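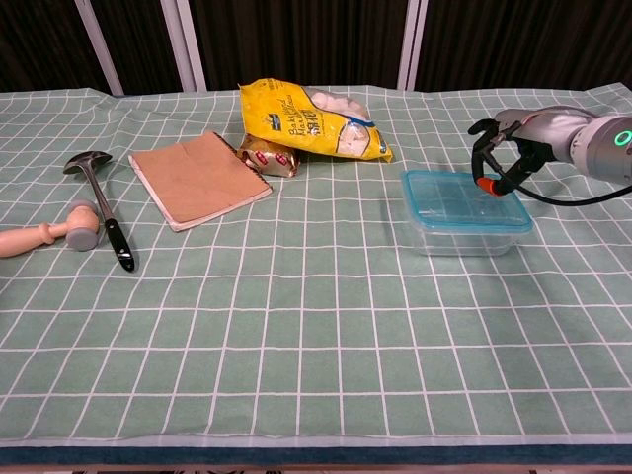

Necati Başaran has been teaching dumpling soup to beginners for 2 years now, and he still gets excited about the ladle.

"People buy a good knife, they buy a good pot, and then they serve the soup with whatever is in the drawer," he says. "Get a steel one with a decent bowl. You'll use it every day!"

His evening class in Hallthorpe started as a favor to a neighbor and has grown to 70 regulars, plus a waiting list he keeps meaning to sort out. Everyone cooks, everyone eats, and everyone goes home with leftovers, so he asks people to bring a plastic box with a lid that really closes. He learned that one on the bus.

The recipes live in a spiral notebook with a brown cardboard cover. I ask how many he has written down.

"One hundred and seven — well, 107 if you count the pickles, and I do count the pickles."

He has nothing against the ready-made kind, either. A bag from the store is where he tells most newcomers to begin. "Make the broth yourself, buy the rest. Next month, try folding a few. Why should the first night be hard?"

And the mallet? Başaran laughs. He likes a wooden handle with some weight behind it, and he uses one for cracking peppercorns in a cloth and flattening ginger before it goes into the pot. His friend Booker Holloway, who cooks with him most weeks, prefers the side of a knife. They have argued about it since they met.

"Booker says mine is too loud," he says. "It is loud. It's wonderful."

The next round of classes begins in May, and the first pot will be a plain ginger broth with plenty of scallions.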